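Lillholm Workshop Building
Periodic Safety Inspection: Checklist and Comments
Period: June
Inspector: Murray Mudgway
Accompanied by: Shih-chieh Man (building services)
Copy to: Marites Dagdag, Sum-yee Chang

Ratings: S = satisfactory. M = minor item, correct before next inspection. R = repair required, work order opened. N/A = not present or not in use.

Items carried over from the previous inspection are marked (C).

Section 1. Exits and routes

1.1 Exit doors open fully from inside without a key. S

1.2 Exit signs lit, visible from work areas. M
Comment: Sign over the east stair door is lit on one side only. Lamp on order.

1.3 Corridors clear to full width. M (C)
Comment: Flattened cartons outside the store room again. Removed during the walk. The recycling pickup point is at the loading door and cartons go there the same day.

1.4 Stair treads and handrails secure. R
Comment: Second-floor landing, north stair: handrail bracket loose at the wall. The anchor has pulled and turns by hand. Refix with a longer anchor into solid block. Stair stays open; a notice is posted on the landing until the repair is signed off.

1.5 Door closers latch the door from any position. M
Comment: Door 247 stops short of the latch when released from less than half open. Adjust closing speed. If adjustment does not hold, replace the closer.

Section 2. Fire equipment

2.1 Extinguishers in place, gauge in green zone, pin and seal intact. S
Comment: Extinguisher by the paint cabinet has been moved back to its hook from the floor.

2.2 Inspection tags current. S

2.3 Sprinkler heads clear of storage by at least 18 inches. M
Comment: Top shelf in the store room is loaded too high at the back. Sum-yee Chang to lower the load line and mark it on the uprights with tape.

2.4 Alarm pull stations unobstructed. S

2.5 Fire doors not wedged. R (C)
Comment: Wedge found under the door between the corridor and the machine room. Second inspection in a row. If the door has to stand open for deliveries, a hold-open device tied to the alarm panel must be fitted. Quote requested from Prirkunlow. Until then the door stays shut.

Section 3. Electrical

3.1 Panels accessible, 36 inches clear in front. S

3.2 Panel directory matches circuits. M
Comment: Two breakers in the lower panel carry handwritten labels that can no longer be read. Trace and relabel.

3.3 Extension cords not used as permanent wiring. R
Comment: Cord feeding the battery charger shelf has been in place since before the last inspection and runs behind the cabinet. Install a receptacle at the shelf. Work order opened with Chu, electrical.

3.4 Power strips not connected one to another. S

3.5 Ground-fault receptacles trip and reset on test. S
Comment: Tested at both sinks and at the outside wall.

3.6 Cord jackets and plugs undamaged. M
Comment: Shop vacuum cord has a cut in the outer jacket near the plug. Inner insulation not exposed. Tagged out. Cut back and fit a new plug, or scrap.

Section 4. Benches, tables and hand work

4.1 Tables level and stable under load. S
Comment: Leveling feet on the long table reset. Lock nuts tightened.

4.2 Work surfaces free of splinters, raised edges and protruding fasteners. M
Comment: Front edge of bench nearest the window has a lifted strip. Glue and clamp.

4.3 Small parts kept in closed or lidded containers when not in use. S

4.4 Leads and cables on bench tops kept out of the path of hands and sleeves. S
Comment: Cables that have to cross a walkway between tables go in the rubber floor channel. Spare lengths are in the store room.
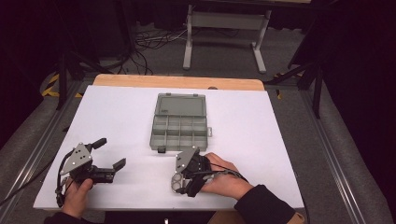
4.5 Task lighting adequate at bench height. M
Comment: Readings were taken at the center of each bench with the ceiling lights on and the blinds down. The bench at the back wall reads 32 foot-candles against the house minimum of 40. Clean the diffuser and take the reading again before ordering a new fixture. A dirty diffuser accounted for the low reading at the same bench last year.

4.6 Vises secure, jaws undamaged. S

4.7 Hand tools in sound condition. M
Comment: One cold chisel with a mushroomed head removed from the rack. Grind back or discard. File without a handle also removed. Files without handles are not to be returned to the rack.

4.8 Seating in sound condition. S
Comment: Stool with the cracked base reported last time has been replaced. Item closed.

Section 5. Machines

5.1 Guards in place and secure. S

5.2 Bench grinder: tool rest gap no more than 1/8 inch, tongue guard gap no more than 1/4 inch. R
Comment: Tool rest on the left wheel is out of limit. The wheel has worn and the rest has not been moved in to follow it. Grinder locked out at the plug at the time of inspection. Reset the rest, dress the wheel, check both gaps with the gauge kept on the hook beside the machine, then remove the lock. Lai-ching Hung holds the key.

5.3 Drill press: chuck key not left in chuck, table lock holds. S

5.4 Band saw: blade guard adjusted to work height. M
Comment: Guard found fully raised. Lower after each job.

5.5 Emergency stops operate and latch. S
Comment: Each stop was pressed with the machine running and required a manual reset before restart.

5.6 Dust collection ducts sound, gates operate. M
Comment: Gate at the belt sander sticks half open. Packed dust in the slide. Clean out with collector off.

Section 6. Chemicals and storage

6.1 Containers labeled with contents. M
Comment: Unlabeled squeeze bottle on the sink ledge. Contents unknown and treated as waste. Any bottle filled from a larger container takes a label at the time of filling, water included.

6.2 Safety data sheets available. S
Comment: Binder is at the entrance desk. Sheets for the new Plurkska floor cleaner added by Marites Dagdag.

6.3 Flammables cabinet closed, self-latching. S

6.4 Oily rags in lidded metal can, emptied daily. S

6.5 Shelving anchored. S

6.6 Ladders sound, feet intact. R
Comment: Six-foot stepladder has one foot missing and a bent spreader. Removed from service. Not economical to repair. Replace.

Section 7. First aid and washing

7.1 First aid kit complete. M
Comment: Short of large adhesive dressings. Burn gel past its date. Both reordered.

7.2 Eyewash runs clear, caps in place, reached without obstruction. S
Comment: Flushed for three minutes. Weekly flush log has a gap of 2 weeks. The log hangs on the valve and is to be initialed at the time of the flush.

7.3 Hot water at hand sinks. S

7.4 Floor dry and non-slip at sinks. M
Comment: Mat curls at one corner. Turn it over or replace it.

Section 8. Outside

8.1 Loading door travel smooth, bottom edge sensor reverses the door. S

8.2 Dock edge marking visible. R
Comment: Yellow line worn away across the center third. Repaint when the surface is dry and the dock can be closed overnight.

8.3 Exterior lights operate at dusk. N/A
Comment: Walk finished at 3:30 p.m. Shih-chieh Man to check the lights separately and initial this line.

8.4 Drain grates seated. S

Actions

Handrail bracket, north stair (1.4): Shih-chieh Man. Priority one.
Hold-open device, machine room door (2.5): Prirkunlow quote to Murray Mudgway for approval.
Receptacle at charger shelf (3.3): Chu. Existing cord to be unplugged when the room is unattended.
Grinder tool rest (5.2): Lai-ching Hung. Machine stays locked until gaps are recorded on the machine card.
Stepladder (6.6): Marites Dagdag to order. Same height, type IA rating or better.
Dock edge line (8.2): Shih-chieh Man, with 24 hours' notice to receiving.

Minor items are assigned to the person responsible for the area and do not receive separate work orders. Return the signed area sheet to the entrance desk with the item number and the word "done" or "open" against each. An open item needs a short note of what is holding it up. Items marked (C) that remain open at the next inspection move up to R.

Note on readings: the light meter used for 4.5 is the workshop's own. Its calibration sticker is current. The grinder gauge was checked against feeler stock before use.

Signed: M. Mudgway
Area sheets received: S. Chang, L. Hung. Outstanding: store room, loading dock.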